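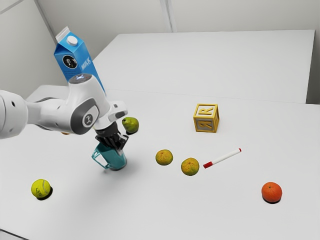
Please could somebody make them say what counts as a drop, a reader wrote under my last piece on simulated arm tests, and went on to complain (at some length, and I enjoyed all of it) that every lab has its own idea of when a mug has been picked up. Well, reader, good news! The Kastmont group has put out version 2 of its good practice notes for tabletop handling in simulation, and what counts as a drop is right there near the top.

I've spent most of this week with it, which says something about my week. It's a much better read than the first version. That one was written as if the people using it already agreed with each other, and anyone who has sat through a Kastmont open call knows how far off that is. The new one has proper headings, a page of definitions you can argue with, and a table of changes at the back that I wish I'd found before reading the whole thing from the front.

So, drops. An object is held, under the new wording, when it is clear of the table and stays between the fingers until the arm has reached its stated height. If it touches the table again before then, the run is a drop, and it goes down as a drop even if the arm has another go and gets it. You can report the second go. You have to report it in its own column, though, and you can't add it to the first. I can think of a few results pages that are going to look rather different with that column split out, and I suspect the people who keep those pages can think of them too.

There's a nice paragraph on mugs. Mugs are a pain, as anyone who has tried to score them will tell you, as you can take one by the handle, round the body or by the rim, and a rim hold leaves the thing hanging at a tilt. The old notes had nothing on tilt at all. Some teams passed a leaning mug and some failed it, and both lots were within the rules. Now a tilt is allowed if the task is simply to lift. If the task involves putting the mug down somewhere, the team has to say beforehand how upright it needs to end up, and keep to that for every run. I like this a lot. It leaves the choice with the people doing the work and only asks them to make it before they've seen the results.

The time limit has changed as well. Each run now gets 60 seconds of simulated time, counted from the first movement of the arm. Simulated time is the important part of that. Under the old notes some people were counting by the clock on the wall, so a team with a fast computer had a longer go than a team with a slow one, and I remember a very cross exchange about it on the open call. Wusteck had been asking for a longer limit and didn't get it. I'm told they took it fairly well.

Now the part that caused the fuss, and the reason I think this is worth a news item at all. Back in March, Wusteck shared the full log of its own trial with the draft rules, and full log is the thing to notice there. They set up 1050 runs and 979 finished. The others stopped for all sorts of dull reasons: a scene that wouldn't load, an object that started off inside another object, a computer that was switched off for the evening. In the draft you were allowed to leave those out without a word. Wusteck put them in, each with a line saying what had happened, and then asked the group outright whether everyone else would be made to do the same.

The answer is yes. Version 2 says a stopped run must be listed, with a reason, and the score has to be given against the number of runs set up as well as the number that finished. Plumetti objected, and I do have some sympathy with their side of it. Their point, as I understood it from the published comments, is that a scene failing to load tells you nothing whatever about how well an arm handles a mug, and that putting it in the score makes small teams with patchy computers look worse than they are. Fair enough. Against that, the reason a run stopped is sometimes quite interesting. If the solver gives up every time the fingers close on something round, I'd like to know, and I wouldn't find it out from a table that had been cleaned up before I saw it.

What they've settled on is giving both numbers side by side. Plumetti has said it will follow the notes, with a remark of its own printed under each table. That seems a decent result to me. I'd read the remark.

A few smaller changes, in no special order, just the ones I put a pencil mark next to.

Other objects on the table now have to be declared. You'd be surprised how many write-ups give the thing being picked up in loving detail and then say "with clutter". Clutter could be a pear lying right up against the wrist or it could be an orange off on its own with lots of white table round it, and those are very different jobs for an arm. The notes ask for a list of what's there and where it starts, plus a picture of the starting layout. They also ask whether knocking something else counts against the run. It doesn't have to. You just have to say.

Things that roll get a section to themselves. Balls and fruit have been a nuisance in these tests for years (my own view is that they should have been dealt with in the first version, and I said so then, and here we are). The team must now let the scene settle before the arm moves, and must state the friction values used for anything round. There's a little note in that section about fruit that creeps along a level table when nothing has touched it. I have seen this happen with my own scenes and thought I was going mad, so it was lovely to find it in print.

Labels and lettering come in for a mention too. If a task is given in words, along the lines of fetch the milk, the report has to say whether the system could have read the name off the carton. I hadn't thought about that one before and it's quite a good catch. A carton with MILK on the side is a kinder test of following instructions than a plain one would be, and it's a cheap thing to write down.

Lighting, I'm afraid, is still thin. The notes say lighting should be "reported where relevant", and I'd have liked something firmer. Most of these scenes are lit very evenly, pale walls, soft shadows, nothing shining in from one side. That's a perfectly good place to begin. It would help the rest of us to see at least one harder setting next to it, and Maluleke made more or less that suggestion in its comments, with a short list of settings to choose from. It's down as something to come back to. I've heard that before about other things, so I'll be keeping an eye out.

Maluleke did get its way on naming, which pleased me. A result from a simulated scene has to be called simulated in the title or first line of the report, and again on any picture that is passed round separately from it. Good renders get copied about without their captions, people take them for photographs of a real bench, and then there's a muddle that takes weeks to sort out. The rule doesn't say how large the wording should be. I assume someone will test that by making it tiny.

What isn't in there, in case you were hoping: anything about real arms. The group has been clear that these notes stop at simulation and that a pass here tells you nothing about safety in a room with people in it. That line appears on the front page and again before the scoring section, and I'd ask anyone quoting a score in a sales leaflet to quote the line as well. Two-armed set-ups are out too, and so are soft things like cloth and bags. The change table says cloth is being looked at.

As for when it all starts, the notes can be used now, and results sent in under the old wording will stay up with a label saying which version they belong to. Nobody is being asked to run everything again. If you do want to move an old result across, you'll need your stopped runs, and if you threw those logs away there's no route round it that I could find. I did look, on behalf of a set of runs of mine that I'm fairly sure went when I changed computers.

Comments on the lighting section are open until the next open call, which is in the afternoon this time, so I might even be awake for the whole of it. I've sent mine in already. If you've got a scene with a nasty low light coming across the table and a set of results to go with it, I think Kastmont would be glad to have them, and so would I, so do drop a link in below.

And to the reader with the question about drops: it's section two, second paragraph, and I think you'll be mostly happy. You'll have something to say about the bit on sliding, where an object slips down between the fingers and is still just about held at the top. They've called that a pass. I've read it several times and I'm still on the fence, so have a look and tell me what you make of it.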